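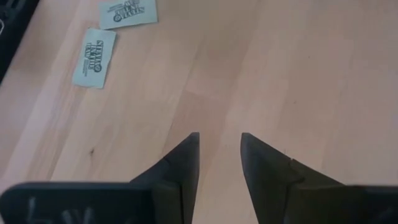
Etdale Board Butter, 135 g tin

I started making this stuff in my own kitchen because I was fed up with the sprays. You know the ones, they smell like a fake lemon and leave a film that grabs every crumb! Board Butter is just food grade mineral oil and beeswax, melted slowly and poured into a flat tin you can get your whole hand into (my first batch went into tall jars and I was digging it out with a spoon).

It's meant for bare or oiled wood: cutting boards, counters, kitchen tables, rolling pins, salad bowls, the handles of your good knives. Please don't put it on anything varnished or lacquered. It can't soak in, so it'll sit there looking greasy and you'll be mad at me.

How I use it

Wash the wood and leave it overnight. I mean it, overnight, even if it feels dry by dinner. Scoop out a lump the size of a walnut, rub it in with an old T-shirt going along the strips, and go have a coffee. Give it 20 minutes or so, longer in winter, then buff with a clean part of the shirt. New wood wants three coats in the first week. After that I do my own table once a month, more often on the end where we eat breakfast, which gets wiped down the most.

If the butter goes hard in a cold pantry, stand the tin in a bowl of warm water. No microwaves, it's a metal tin!

What you get

Net weight: 135 g
Ingredients: mineral oil, beeswax
Scent: faint honey, gone by the next day
Also sold in: 500 g shop tin
Item number: 603

We've now sold 3,000 of the small ones, and I still can't quite believe it. Evanthia Bakalis wrote to say she got an old coffee ring on her maple counter to fade with two rounds of fine sandpaper and one of butter. The sandpaper did most of that, but I'll take the compliment.

Orders go out from Zuvorstead every weekday morning before ten. Chidubem Amadi does the packing and tapes every lid shut, so keep a thumbnail handy. If your tin shows up dented, send me a note and I'll mail another one.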